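Search this site Enter keyword Go

Why Do We Sort Things?

For young readers, from eight to eleven years

Think about your socks. In the morning you want two socks which look the same. If all your clothes are in one big pile, you must dig and dig. If the socks have their own place, you find them before you are really awake. This is called sorting. Sorting means that we put things together when they are alike in some way, and we keep them apart from the things which are different.

People sort everywhere. In the library the books are sorted. In the kitchen the spoons do not sleep in the same place with the forks. In the supermarket the apples are in one corner and the soap is in another corner, and I think you would be surprised to find them mixed.

What is a rule for sorting?

To sort, you need a rule. A rule is an answer to the question "What goes with what?" You can take color as your rule, or size, or the first letter of the name. You can also take the use of the thing: all which is for writing here, all which is for eating there.

The funny part is that the same things can be sorted with many rules, and each time the groups come out different. Let us take a red button, a red pencil and a blue pencil. If the rule is color, the red button goes with the red pencil. If the rule is use, the two pencils go together and the button stays alone. Both are right! You only have to choose one rule and stay with it until you finish. When you change the rule in the middle, you get a mess.
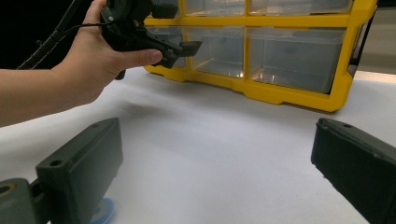

My grandmother had a big tin with buttons in our house in Flendport. She sorted them by the number of holes, some with 2 and some with four. I wanted to sort them by how pretty they were. We had a long discussion about it. The problem with my rule was that the prettiest button for me was not the prettiest button for her, so she could never guess where I had put it. A good rule is a rule which other people can also use.

Why does it make finding so much faster?

Imagine a box with 592 small shells in it, and you look for one special shell, a little striped one. If nothing is sorted, you may have to look at every shell. If you are lucky, it is the first one. If you are not lucky, it is the last one, and your lunch is getting cold.

Now imagine that the shells are in 10 small boxes, and in each box there is one kind. The striped ones have their own box. You open this box and you leave all the others closed. You did not become faster with your fingers. You simply do not have to look in so many places.

With words it works also. Take a paper dictionary, if you have one at home, and look for the word "monkey." You do not start on the first page. You open the book somewhere in the middle, and perhaps you see the letter P. So you know that M must be before it. You go back a little. Perhaps now you see L, and you go a little forward again. After a few jumps you are there. This trick works only because the words stand in order. In a dictionary where the words were mixed you could not jump, you would have to read it like a very boring story.

Did people sort things a long time ago?

Yes, they did. More than 3000 years ago there were already people who wrote on tablets of clay, and who kept many of these tablets together in one room. When you have many tablets and they all look like flat brown cookies, you need some system. In some places people put them in baskets or on shelves, and sometimes a small clay label told what was there.

Later, people who studied plants and animals had a similar question. Should the whale go with the fish, as it swims in the sea? Or should it go with the cow and the dog, as it gives milk to its babies? Today we put the whale with the mammals. The whale of course did not change at all. It was the people who found a better rule for it. 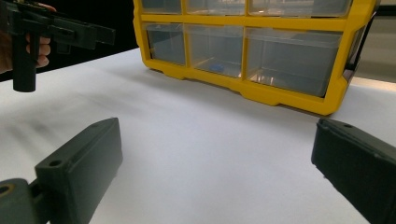

What about things which do not fit?

Every person who sorts will meet one day the thing which does not fit anywhere. You sort your toys into cars, animals and building blocks, and then you find a car which has the face of a frog. Where does it go?

You have several choices. You can decide that cars are more important, so the frog goes to the cars. You can make a new group for things which are two things together. Or you can make a group with the name "other." Almost every family has a group like this. In many kitchens there is one place where you find string, a candle, old keys and a thing which was part of something, but it is forgotten of what.

A small "other" group is very useful. But be careful with it, it likes to grow. When most of your things are in "other," then you have made again the big pile from the beginning, only with a name on it. Then it is time to look inside and ask if there are some new groups hiding. Maybe there are many strings. So strings can have their own place now.

Does everything need to be sorted?

No. Sorting takes time too, and sometimes it is more work than the searching. If you have only four crayons, you can see them all with one look. To put each one in its own box would be silly, and you would have to open four boxes for making one drawing.

Also some things are nicer when they are mixed. A fruit salad is mixed on purpose. A pack of cards must be mixed before you play, or everybody knows which card comes next.

Try it yourself

Ask a grown-up if you may use some small things from the house. Dry pasta of different shapes is good, or coins, or leaves in October when there are many on the ground. Put them all on the floor or on a tray.

Choose a rule, but do not tell it to anybody. Sort the things with this rule. Then call your brother, your sister or a friend, and let them guess what the rule was. If they guess right, it is their turn. Start with an easy rule, for example big and small. Later you can take a hard one, for example "things which roll" and "things which do not roll."

You can make it a race also. Hide one special leaf in a mixed pile and count slowly until your friend finds it. Then do it again, but with the leaves sorted by kind. Write down both numbers and compare.

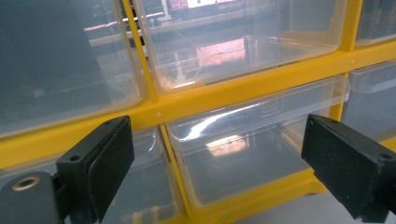

Amarachi Okeke wrote to us that her class played the guessing game with leaves, and one boy sorted his by smell. It took the others until lunch to find out! She asks also if a rule can have two parts, for example "yellow and bigger than my thumb," because the children could not agree if this is allowed.

Yes, Amarachi, it is allowed. It is a harder rule to guess, so please give them one hint.

Words to remember

Sort: to put things in groups by a rule.

Order: the way in which things come one after the other, for example A, B, C.

Label: a small sign which tells what is inside.

Mammal: an animal which gives milk to its babies.

Text by Ikechukwu Tijani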